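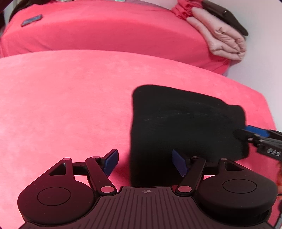
Mehwish Orakzai writes that she folds every dark jumper in the evening, leaves it on the seat of the sofa, and finds it covered in pale fluff by morning. She asks whether the fault lies with the washing or with the folding.

In most households it lies with the surface. Textured upholstery sheds a little fibre and holds a good deal more, and black cloth shows all of it. Residents of Torska House are advised as follows.

Folding on soft furniture

Brush the seat before any clothing is laid on it. A clothes brush drawn in one direction is sufficient. Where the cover is textured, spread a clean cotton sheet first – an old pillowcase will serve for a single garment.

Fold knitwear with the sleeves laid across the back, then bring the hem up to the neck in two turns. Tuck the loose end under. Heavy jumpers should not be pressed flat by hand, as the crease will remain.

Padded garments are to be folded once only and kept apart from knitwear. They should never be placed at the bottom of a pile.

Clear telephones, remote controls and books from the sofa before starting. Items of this kind are handed in at the laundry room every week, having been carried down inside the folded clothes.

Colours

New red and pink covers may give up a little dye if damp clothing is left on them. Clothing should be fully dry before folding.

Storage

Shelves in the drying room are 500 mm deep and take one pile each. Enquiries about shelf space should be addressed to Danish Zaidi at the residents' office. The next review of these notes is in October.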